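Search this site
Enter keywords
Go

Utden Song Contest opens for entries, with a new jury round

The Utden Song Contest is now open for songs, and writers can send their entries until the end of July. The final will be held in the Kjærgaard hall, and tickets go on sale later this summer.

Last year the office received almost 300 songs. This time the contest will have three evenings: two heats and one final. In each heat the jury and the audience share the vote equally, and the best songs go forward. A new jury round comes before the heats, where the listeners hear every song without the name of the singer.

"We want that the song speaks first," says Védís Blöndal, producer of the contest. "A young writer with a good chorus should have the same chance as a known artist."

The show will be opened by Trutomel, the duo which won last year with the ballad "Ililard". They will play the winning song in a new version -- with a choir -- and also one song from their coming album.

Snædís Eskildsen returns as host for both heats and the final.
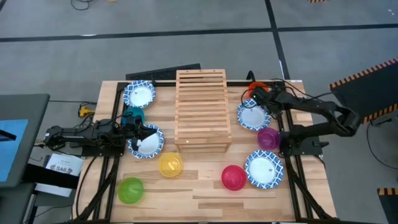

Can a song be sent if it was already played at a concert?
A song may be sent if it has only been played live. It must not be released on a record or on any streaming service before the first heat.

Each singer in the final will receive 200 free tickets to share with family, fans and local music schools.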